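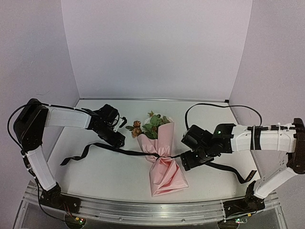 双臂台，黑丝带试样，右爪在束腰右侧的丝带处，左爪在左侧带尾上方。

工作记录
2023年8月26日
Belmonte花束包装间，Kestport，丝带工位
项目：Trellden（双臂系丝带）

上午的安排是接着跑丝带工位的动作，下午和包装间的人开会谈岗位怎么调。两件事我写在一起，后面翻起来方便。

一、台面和材料

粉色包装纸，黑丝带，一端有烫金字。花头朝后挡板，包装纸的裙摆朝前。摆放方向上次已经定下来，没有改。黑丝带在白台面上对比度够，Pretent里的分割结果比浅色丝带稳定得多。浅粉那款还没解决，带子压在粉纸上就找不到边，先放着。

烫金字在带尾。门店要求顾客拿到花束时字朝外，不能拧过去。人工系的时候，手指一捻就知道正反面，机械臂不知道。目前的做法是由人把丝带铺好，字面朝上，再让臂开始动作。这一步暂时省不掉，下午也讲了，后面再记。

台子三面围着浅灰紫色的板，反光比原先的白板好。后沿那条灰色压条没动。

二、上午的运行

连续做60束，同一种包装纸，同一种黑丝带，由人放花、铺带，由双臂拉紧、整理带尾。合格50束。判定还是按包装间自己的标准：腰部不松，结在正面，两条带尾长短看着顺眼，纸的裙摆没有压出死折。最后一条最难写成参数，Remedios看一眼就能判，我看要犹豫。

不合格的分两类记：

甲类，6束，右爪夹丝带时把包装纸也夹进去了。收紧的时候纸跟着走，腰部右边起一个包。拆开重系没有用，纸已经皱了，只能换纸。原因基本清楚，右爪下降的高度是按平整的纸给的，右边那片纸立得高，弧度大，收口处会比左边厚。解决办法先试提高接近高度，从外侧斜着进，少走垂直。

乙类，剩下的都算，带尾拧了。左爪把带子挑起来以后，带子自己会转，放下去时字面朝下。有的转了半圈，有的转到头又回来，肉眼看是好的，拎起花束才发现中间有一道扭。这类不费材料，用手捋一下就行，但是要有人捋，也就意味着工位旁边不能没人。

中间停过3次。第一次是丝带卷用完，换卷之后新卷偏硬，拉力重新给过。第二次是右臂上方那根细线拱得太高，我担心它挂到花，手动停下来看了看，没有挂到，但线还是要重新理。第三次是Remedios按的停止，她看到一片叶子卡在结的下面。我在屏幕上没看出来。停得对。

关于第三次要多写几句。叶子压在丝带下面，程序判断腰部已经收紧，力的读数也正常，按我们现在的规则是一束合格品。可是叶子会先蔫，一蔫结就松。Remedios说门店退回来的花束里，这种松掉的最常见，店里的人往往以为是没系紧，其实是里面夹了东西。这条信息我们立项的时候没有问到，需求表里也没有。需要补一条检查项，先让人看，图像的办法以后再说。

三、待改的几处（给自己和晚班）

右爪接近路径改为从外侧斜进，高度先加一点，跑完再定。
左爪放带尾之前加一个停顿，让带子停止摆动。节拍会变慢，先接受。
右臂小臂上的线重新扎，拱起的那一段收短，但要给腕部留够转动的余量。上次扎得太死，转到头会扯。
前面金属轨的沟槽里会积碎叶和花粉，下班前用软刷扫，不要用气枪吹，气枪会把碎屑吹到底座下面的电路上。
两边底座下面的接头每天开机前看一遍，只看不拔。指示灯不对就叫人，不要自己重启。
丝带换卷后必须试拉，试拉结果写在卷芯上。

四、下午的会

参加的有包装间白班、晚班的组长，Remedios，还有我们这边的人。地方就在包装间，没去办公室，大家站着说，手边有花。

先讲了工位现在能做什么、不能做什么。能做的：收紧，把带尾理到位，重复动作不累。不能做的：选花，打螺旋，包纸，认丝带正反，看叶子。也就是说一束花从头到尾，机械臂只接手最后一小段。有人问，那装它干什么。我照实回答，是因为系丝带这一段伤手。旺季一天系下来，拇指根部和手腕疼的人很多，晚班有人戴着护腕干活。Trellden立项的理由里第一条写的就是这个。第二条写的是产量，我也照实说了，没有藏着。

接下来的问题基本都围着岗位。记几条，尽量按原话：

“以后系丝带的人去哪儿？”
目前的方案是丝带工位的人改做铺带和检验，工资等级不变。方案还没有签字，我没有权力保证，只说了方案是什么。组长希望拿到书面的，我同意去催。

“检验算不算计件？”
这个问题我没有准备。系丝带现在有计件的部分，手快的人拿得多。改成在机器旁边铺带、检查，速度由机器定，手快也没用。Remedios说她不担心自己，她担心的是几个靠计件撑着的年轻人。会上没有答案。我把它记成未决事项，要带给管工资的人，不能由我们做技术的随口给个说法。

“机器停了，算谁的？”
晚班组长问的。意思是停机期间产量掉了，记在班组头上还是记在设备头上。我的意见是记在设备头上，并且按停止按钮的人不需要写理由。如果按一次就要填一张单子，以后就没人愿意按了，今天那片叶子就会漏过去。组长同意，说要写进交接本。

“我们能不能改它的动作？”
这条问得好。Pretent的示教界面目前只有我们有账号。包装间的人觉得哪里不对，只能口头告诉我，我改完再试，来回很慢。Remedios提出，她拉带尾的手法和程序不一样，她是先往下压一点再往外带，带子就不转。我当场让她用示教手柄带着左臂做，录了一段。带着做的时候她嫌臂沉，手感不像带子，做了几遍才顺。录下来的轨迹还没有正式跑，今天不写结论。

账号的事情我倾向于给组长和Remedios开，权限限定在带尾整理这一段，力的上限锁住。需要安全那边同意。

还有人不说话。会后有一位过来问我，机器学的是不是她的手法，学会以后她的手法算谁的。我说示教数据存在项目里，归公司。她说知道了。我觉得这个问题应该有更好的回答，至少应该在录之前就讲清楚录了什么、存在哪里、用来做什么。下次录示教之前先发一页纸的说明，看过愿意的再录。Remedios那一段我也要补给她看，她不愿意留就删掉。

五、对工作内容的变化，目前看到的

写几条观察，只代表今天，不代表结论。

原来系丝带的人是坐着的，花束递到面前，系完放到右手边。现在守工位要站着，放花、铺带、退开、等、看、取走。手轻松了，腿和腰不一定。上午守台的人中途换了班，说等的时候最累，不知道该看哪里。工位旁边要配一张高凳，同时要想好等待的时间干什么。有人建议在等的时候剪下一束的丝带，可以试，但是剪刀放在哪儿要规定，不能放到白台面上。

原来丝带工位两个人面对面，能聊天。现在工位三面有围板，人只能从前面操作，旁边没有座位。听着是小事，组长提了，我也觉得该考虑。围板不能拆，拆了光线就变了。工位的朝向可以转一下，让守台的人面对包纸的那一排，现在是背对着。转向要重新布电，工程量不大，列进去。

判断权的问题。以前一束花好不好，系的人自己说了算，不满意就拆了重来。现在程序给一个“合格”，人再看。上午有几束程序说合格，守台的人觉得带尾不好看，犹豫了一下还是放行了，问她为什么，她说机器都说行了。这不是我们想要的。屏幕上的“合格”两个字打算换成“动作完成”，好不好由人定。改一个词很容易，晚班之前就改。

新手怎么学也提到了。原来新人进包装间，最先学的就是系丝带，系熟了再学包纸，再学配花。如果丝带这一段交给机械臂，新人从哪里入手？Remedios的意见是丝带还得教，手工工位保留，新人先在手工工位上练，练会了才能去守台，不会系的人看不出系得不好。我同意。手工工位原来打算撤掉，图纸上那块地方标的是放料架，得改回来。料架另找位置。

六、未决事项

书面岗位方案，催。
计件和检验的换算，交给管工资的人，请他们到包装间来谈，不要发邮件。
停机归设备，写进交接本，晚班组长起草。
示教账号权限，问安全。
示教录制说明，我写，先给Remedios看。
高凳。
工位转向，画图。
手工工位保留，改图纸，通知供料架的人暂缓。
浅粉丝带识别，没有进展，旺季之前如果还不行，浅粉那款就全部走手工。

七、交给晚班

程序已经恢复到上午开跑前的版本，Remedios录的那段存在单独的目录里，不要调用。右臂的线还没有重新扎，今晚不开右臂的高位动作。丝带用换过的那卷，试拉结果在卷芯上。夹进纸的那几束我留在工位后面的架子上，明天还要量收口处的厚度，请不要拆，也不要浇水。

Remedios说架子那边晚上对着风口，花会干得快，她下班前往里挪了一格。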